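Bosstead Automation Users Board
Forum: End Effectors and Tooling
Thread: Parallel versus multi-finger grippers for two-arm handover

Posted by k_aydogan
Members are invited to comment on a selection matter. Our laboratory is to equip a two-arm cell for the transfer of light tubular parts from one arm to the other. Two candidates remain under review: the Olard parallel gripper and the Weerakoon multi-finger gripper. Both mount to our flange without an adapter. I would be grateful for results obtained in practice, in particular on alignment at the moment of exchange.

Kadir Aydoğan
Cell Integration

Posted by hkarabulut
Our department evaluated both units in June. We recommend the parallel gripper. It has fewer moving parts, its closing position is easy to verify, and a replacement set of fingers can be fitted in 12 minutes. Over 1342 exchanges we recorded two drops, both of which were traced to a worn pad. I do not consider the additional fingers justified for a part of simple shape.

Posted by S. Değirmenci
I must respectfully disagree with Mr. Karabulut. His trial used solid rods. A thin-walled tube behaves differently, and flat jaws set to hold it firmly will press it out of round. The receiving gripper then meets an opening that is no longer circular. We returned our parallel units for this reason and have used multi-finger grippers on both arms for three quarters.

Posted by hkarabulut
The point regarding wall thickness is accepted. I would note, however, that closing force is adjustable on the Olard unit, and that our figures were obtained at the factory setting. The difficulty described may be one of configuration.

Posted by S. Değirmenci
We reduced the force to the lowest available setting. The tube then rotated in the jaws during travel. For the present arrangement, the giving arm holds the tube level with one jaw above and one below, and the other arm approaches the open end.

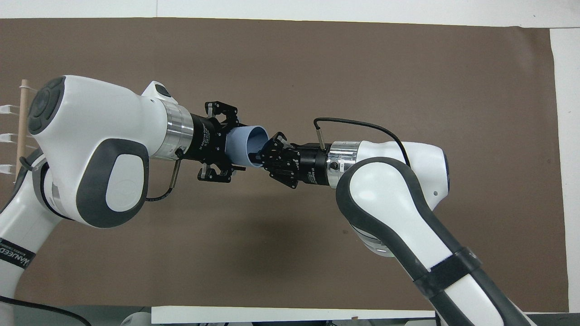
Posted by O_Isah
Should both arms remain position-controlled during the exchange?

Posted by S. Değirmenci
One arm should hold position while the other is set to a compliant mode until its grip is confirmed. With both arms stiff, any small error in calibration is carried by the part.

Posted by n.akgul
Our practice differs slightly. We keep the receiving arm stiff and make the giving arm compliant, as the giving arm already has a known grasp. I would also ask members to consider cable routing before purchase. An external gripper cable needs enough slack for full wrist rotation, and the Gitness controller does not check for this when planning a path.

Posted by k_aydogan
I thank all members for their replies. We will request one multi-finger unit on loan and repeat Mr. Karabulut's trial with thin-walled tubes. The loan request will be submitted on Thursday.

Posted by hkarabulut
Please include the parallel gripper in the same trial, at reduced force and with new pads. I can forward our test procedure.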